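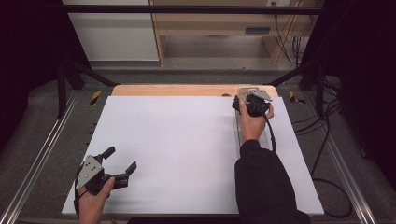 Section 4: Putting cases into trays

This is the part of the guide I get the most emails about, so I've rewritten it from scratch. If you set up your packing table the way I laid it out in Section 2 (white board on top, lamp on the left, nothing else in your way), you're ready to go. If you skipped that part, please go back, because everything below assumes you have a plain white surface to work on. Pale cases on a bare wood table are hard to look over, and I've sent out scuffed ones to prove it.

I'm using the Tavero trays all through this section. The Dunmont ones work too, but they're a hair narrower and you'll need to read the note at the end before you start.

What you'll need

A stack of clear trays, already wiped
The phone cases, out of their shipping bags
A dry lint-free cloth
Brastwood sleeves or whatever outer box you're using
Your tally sheet from Section 3

Before you start

Wash your hands and dry them all the way. I know, I know – but a matte finish picks up hand cream like you wouldn't believe, and it doesn't buff out of the light colors. If you wear rings with a raised stone, take them off or turn them around.

Clear the board. I let myself have one tray in front of me at a time and that's it. The rest of the stack lives on the cart. When I had trays all over the board I kept filling the wrong ones and closing up empties, and then the count at the end of the batch would be off by 2 or 3 and I'd have to open everything again.

Loading the tray

1. Take one tray off the stack and lay it flat on the board, long side running away from you. Peel from the corner. If two come up together, twist them a little, don't yank.

2. Look down through the floor of the tray. You're checking for cracks and for lint stuck between the ridges. Clear plastic on a white board shows fine lines everywhere from the light, so tip it a bit. Reflections move when you do that and cracks stay put.

3. Pick up a case by its side edges. Keep your fingertips off the inside of the back panel, that's the part people look at first when they open the box.

4. Turn the case so the open side faces you and the camera openings are at the upper right. Every case in the Rizk line goes in this way. If your openings are at the upper left, you've got the back toward you and need to flip it.

5. Lower the bottom edge into the tray and let the case stand up. It'll lean back a little. That's okay! You want it resting in there, with no pushing.

6. Check the rim all the way around with your eyes first and then with one finger. You're feeling for flash (the little whisker of extra material left over from molding). It likes to hide at the rounded corners.

7. Look through the camera openings at the board behind. The edges of each hole should be clean and the holes should be fully open, the small one included.

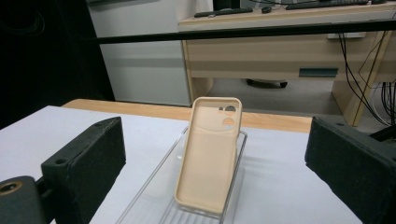 Fig. 4-2. Peach case standing in its clear tray, open side forward, camera openings at upper right.

8. If everything looks good, lay the case down flat in the tray and wipe the inside once with the dry cloth. One pass, top to bottom. Don't go in circles.

9. Slide the tray into its sleeve, case and all, and make your mark on the tally sheet right then. Not after the next one. Right then.

10. Set it in the carton. A standard carton takes 16 and I fill mine in 4 rows, starting from the back.

CAUTION: Don't squeeze the tray walls to make a tight case fit. The walls are thin and they'll split at the corner, usually where you can't see it until the customer does. If a case won't drop in on its own, set it aside and try it in a different tray.

CAUTION: No spray cleaner at the board, not even the gentle kind. It pools in the ridges and leaves spots on everything you load afterward.

Note on shading: With a pale case you'll sometimes see a soft band running across the inside of the back. I used to reject those. Then Maite Aranda, who taught me most of what I know about packing, had me turn one toward the window and the band slid right off it. The back has a slight curve and the light just falls differently across it. Turn the case before you decide. If the band stays in the same spot on the plastic, it's a real mark and the case goes in the reject bin.

Note on Dunmont trays: For these, do step 5 at more of an angle, one bottom corner first and then the other. You'll need more table space per tray, too. Everything else is the same.

How long should it take?

My first batch of 200 took me a whole afternoon plus a chunk of the evening, and my shoulders hated me for it. I've gotten a lot faster, mostly from keeping the cart at elbow height so I'm not bending for every tray. Take a break between cartons and shake out your hands. I also stop when the daylight goes, since I miss flash under the lamp – you may have better eyes than I do.

Rejects, returns and what to write on the bin label are all in Section 5. I changed the label codes in September, so if you printed the older version of that page, toss it and use the new one.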